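Section 4 – Setting up the fabric station and recording your first runs

Read section 3 first if the grippers are still in the case. This section assumes both units are charged, paired and showing a steady light.

Applies to the Plolex two-hand kit. If you have the older single-hand kit, skip 4.4 and 4.6, the rest is the same.

Time needed: 40 minutes the first time. Less once the cloth is up.

4.1 What you need

Table, light top, matte if you have it. Anything glossy throws glare back into the lens.
Backdrop cloth, black, one long piece and two side pieces (in the kit, bag 3).
Clips or pins for the upper seam.
Both hand-held grippers, cables, calibration card.
Base unit.
Garments. Start with one shirt. Plain color, no print.
Lint roller. Not in the kit. Get one.

Note: cloth ships folded and comes out creased. Leave it. Creases don't bother the tracking, and ironing the coated side will ruin it.

4.2 Putting up the cloth

1. Table against a wall or a frame. Leave room to stand at the front with both elbows free.
2. Hang the long piece across the back. Matte side toward you.
3. Clip along the top seam. Start in the middle, work out. Pull snug, no tighter.
4. Hang the side pieces. They angle in toward the table, like a three-sided booth.
5. Tuck the bottom edges behind the table, not under the garment area. Cloth on the table gets grabbed sooner or later.
6. Pin something big and bright to the back piece. Cut-out letters work well, so do shapes. The tracker wants fixed features it can find again and plain black gives it nothing.
7. Tug every letter once. If it swings, pin it again.

CAUTION: do not move the letters between runs. Not even to straighten one. Move one and you have to redo the map (4.5) and every run before that belongs to the old map. Label them separately or you will mix them up.

CAUTION: no fans or open vents blowing on the cloth. A moving backdrop looks like a moving gripper to the software.

4.3 Cables

1. Run each cable up and over, then down the side to the base unit. Never across the work area.
2. Leave a loop of slack at the top of each gripper. A tight cable pulls on your wrist and you will fight it without noticing.
3. If your table has a grommet hole you can drop the base unit power lead through it. Data cables stay on top, the connectors are too fat and people have cracked them trying.
4. Push in until it clicks. Half seated connectors are the most common support call we get.

4.4 Checking the fingers

Do this every session, both units.

1. Squeeze the trigger all the way. Tips should meet evenly. If one side leads, see section 7 (finger alignment).
2. Look at the ridged gripping strips. Lint in the ridges – roller or a dry toothbrush. No alcohol, it lifts the adhesive.
3. Check the screws on the mounting plates. Finger tight plus a quarter turn with the supplied driver. Do not go further, the plates are softer than they look.
4. Wipe the square markers. Dry cloth only. The camera reads finger opening from these, so a thumbprint on a marker means bad width data for the whole run.
5. Open fully and let go. Should spring back without sticking.

Note: markers are matched to the plate they came on. Swapping left and right markers between units will not give an error. It will give you numbers that look fine and are wrong. Ask us how we know.

4.5 Making the map

One map per station. You redo it if the table, cloth, letters or lights move.

1. Clear the table. No garments, no cups, no phone.
2. Pick up the right gripper. Left one stays in its dock.
3. On the base unit choose MAP > NEW. Give it a name you'll recognize in February, not "test2".
4. Hold still until the tone.
5. Sweep slowly left to right along the backdrop, then down to the table, then back. Slow means slow, like painting a fence.
6. Lean in close to each corner of the table. Lean out again.
7. Finish where you started. Second tone.
8. Wait for the score. 80 or better is good. Below that, more light or more letters, then run it again.

If the score drops every time you hit the same spot, look at what's there. A window usually. Cover it.

4.6 Pairing left and right to the map

1. Both grippers in hand, fingers open, pointed at the backdrop.
2. MAP > JOIN BOTH.
3. Hold until both lights go steady. If only one does, swing the other toward the letters and wait.
4. Bring the two sets of fingers close together over the table and tap the pedal. The base unit now knows how far apart they are.
5. Back off, tap again. Done.

Skip this and the left and right paths will each look fine alone and wont line up together. Two-hand folds are useless without it.

4.7 Laying out the garment

1. Shirt flat, front up, collar toward the backdrop, hem toward you.
2. Sleeves out to the sides if there is room.
3. Smooth it once with your hand. Once. If every shirt starts out perfect, the robot only learns perfect shirts.
4. Vary the start a little each run. Bit to the left, bit of a twist, one sleeve bunched.
5. Light shirt on a light table is hard to see. Go for a strong color in your first batch, move on to the pale ones later.

Remove jewelry and watches. Roll up loose cuffs. Your own sleeve counts as fabric as far as the software knows.

4.8 Recording a run

1. Stand centered at the front of the table. Feet where you can leave them.
2. Both grippers up, fingers open wide, garment between them.
3. Check the preview on the base unit. You want backdrop at the top, both markers readable, garment in the lower part. The lens is very wide so everything bends toward the rim, normal.

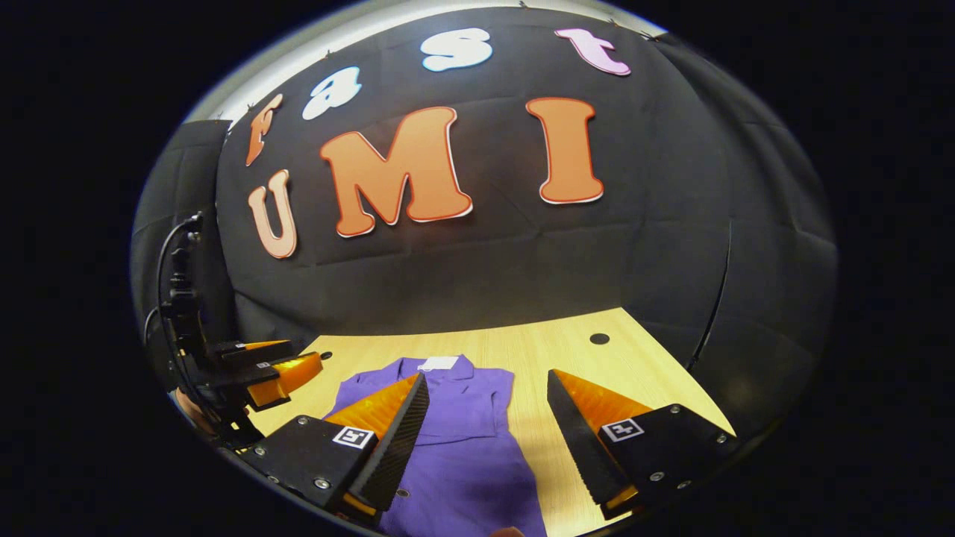
4. Press the pedal. Short tone, recording starts on the tone, not on the press.
5. Pause one beat. Then start.
6. Do the fold at half your usual speed. Grip, lift, carry, set down, open. Don't flick the cloth.
7. Keep at least one gripper facing the letters at all times. Both turned down at the table for long and you lose tracking – you'll hear a low buzz.
8. When the fold is finished open both sets of fingers, pull straight back, pause one beat.
9. Pedal again to stop.
10. KEEP or TOSS on the base unit. If you fumbled and recovered, keep it. If you dropped a gripper, toss it.

Do not use your bare hands on the garment during a run. Resetting between runs is fine, wait for the stop tone.

Note: hold by the grip body, not up near the plates. Fingertips in front of a marker break the width reading. Easy to do when you get tired, so take breaks.

WARNING: pinch point. The tips close harder than you expect. Keep children and pets away from the station.

4.9 How many runs

For one fold on one kind of shirt, nearly 80 kept runs is where most customers see the arm start doing something sensible. Mix up shirts inside that number. Different sizes, different wear. Old soft ones behave nothing like new ones.

Our own demo policy for the Bostness arm was trained on 3097 runs across shirts, towels and pillowcases. You do not need that many to get going.

Stop and upload after every 40. The base unit will hold more but the upload gets slow and if it fails you start over from zero.

4.10 If something goes wrong

Low buzz, keeps coming back
Not enough features in view. Add letters, especially high up and out to the sides. Then redo the map.

Width reads zero or jumps around
Dirty marker, covered marker, or glare. Wipe, change your grip, turn the lamp.

Path drifts off during the run
Something moved since the map. Check the cloth first, then the letters, then whether somebody bumped the table.

One gripper drops out
Cable. Reseat it. Still out, swap cables left to right. If the fault moves with the cable, it's the cable and we will send another one.

Preview is dark
Protective film still on the lens. Happens more than you'd think.

Fabric slips out of the tips
Lint in the ridges, or worn strips. Spare strips are in bag 3 with the clips. Very thin silky stuff is not supported on the standard strips, order the soft set.

Upload stuck
Leave it ten minutes. Then pull the network cable, not the power.

4.11 Packing up

1. Power down the base unit from the menu. Wait for the light to go out.
2. Grippers back in the dock, fingers open. Storing them closed flattens the strips.
3. Coil cables loose.
4. Cloth and letters stay up if you can spare the space. If they have to come down, plan on a new map.

4.12 Setup visit

Rather have it done for you? Rotbridge does setup visits for the fabric station, cloth, map, pairing and a short practice session with your people. Book through Sandra Fairclough at the Rotbridge service desk, have your kit number ready (inside the case lid). Tell her the table size and what the ceiling lights are, she will ask anyway.

Kits bought through Liao already include one visit. Use it before you start your real recording, not after.

Next: section 5, uploading and checking your data.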